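Home | Data | Notes | Changelog | Contact

brurnima-growlight

README for the Brurnima grow light readings, version 3

These are light and power readings from LED and older sodium fixtures, taken over seedling benches in the Bralholm glasshouse. I put the set together after reading one too many box labels promising "full spectrum" and "twice the yield". Whether you should trust my numbers more than the box is up to you, but at least you can see how I got them.

What's in it

There are 41 fixtures, each in its own CSV file. Every file has the height above the bench, the light reading at that height, the power draw at the wall and the colour setting if the fixture has one. Readings were taken after 20 minutes of warm-up. The Suvarna dimmable units get a separate file per dial setting, as the dial markings bear little relation to what comes out of the lamp.
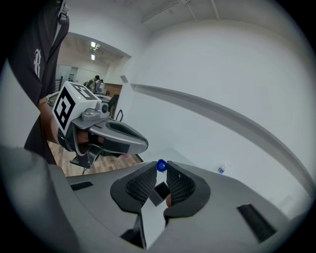 The wall meter is a cheap one. I checked it against a borrowed meter and they agreed well enough at full power, less well at low dimmer settings. Treat anything in the bottom part of the dial as a rough guide.

What it won't tell you

Whether your tomatoes will grow. No plant weights are recorded, and I'm not convinced by the data sets that do include them, given how much watering and temperature muddy things. Lamp life isn't covered either. Makers quote enormous hour figures and I haven't found one who explains the test.

Known problems

- Dunetti fixtures were measured with the reflector fitted. Bare readings are missing.
- Colour labels are copied from the packaging. "Daylight" means whatever the maker wanted it to mean.
- The height column was in inches in version 1. It is centimetres now, so don't mix the two.

Use

Free for any use, including commercial. If you sell lights and want to quote a reading, please quote the power draw beside it. I doubt many will.

Contact: use the form on the Brurnima data page | Back to top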